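Setting up the Prirarow picking kit on an ordinary table

Posted July 22, 2019

I've had the Prirarow kit from Iltska on trial long enough now to have set it up twice, once badly and once properly, and a few of you asked for the steps. The manual covers the software nicely but it's a bit thin on the dull stuff like where the bin goes and what to do with the cables, so I've gone heavier on those.

What you get for your money is the gripper, the picking software (theirs is called Minus, don't ask me why) and a mounting plate. You bring the arm, the table and the bin. Mine is a divided grey bin, and I'd go for a divided one if you can find it, as you can have the arm move things over from one side to the other and then back again.

1. Place the bin first, arm second. I did it the other way round the first time and ended up with a back corner the gripper couldn't get to. Put the bin down, move the arm by hand to all the corners of both sections, and only then bolt anything.

2. Clamp the bin. Cheap spring clamps are fine, one each side. You will think you don't need them, and then the fingers will catch a wall and the whole calibration is off by a thumb's width.

3. Sort out the cables. Leave a big lazy loop at the wrist, bigger than looks sensible, then turn the last joint all the way one way and all the way back while you watch it. If anything goes tight, let out more slack and do it again. Noura Semaan, who lent me her bench for the first go, ties hers down every few inches. I found that pulled at the plug on long reaches, so I tie at the big joints and leave the rest alone.

4. Run the calibration. Empty bin, room lights as you'll have them when you're working, and keep your hands out! It takes 7 minutes. Mine failed with error 1348, and the help page says that means it can't find the bin floor. I tidied up the lighting (there was a desk lamp shining straight in) and it went through on the next try.

5. Start with easy things. Boxes, bottles, a ball of something fuzzy. Tip them in anyhow, but do mix shapes, or you'll be terribly pleased with yourself and then lost the moment something flat turns up. Thin black things are the hardest for mine, and I now set the approach speed down a notch before I add any.

6. Leave it running while you sit next to it with the stop button in reach. I let mine do 700 picks over a few evenings before I changed any settings, and I'm glad I waited - the ones I'd been itching to change were fine.

Would I buy it? Probably, yes. Reinhold Steinbach prefers the Voß gripper and he's right that it closes more softly, but the Voß software made me want to lie down, and with Minus I was picking on the first afternoon. My main grumble is the mounting plate, which comes with screws that are too short for my arm. Iltska say there'll be longer ones in the box from September.

I'm still fiddling with how full to load the bin. So far I get on best with a handful of items well spread out, and I top it up once the easy ones have gone over.
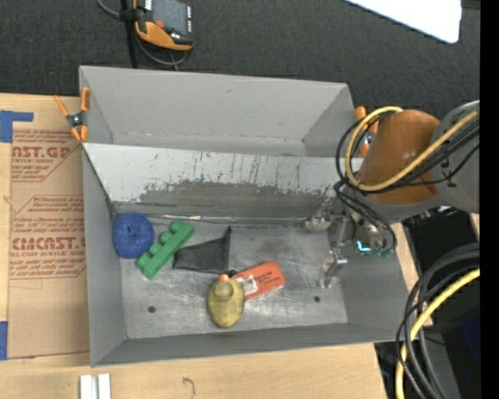
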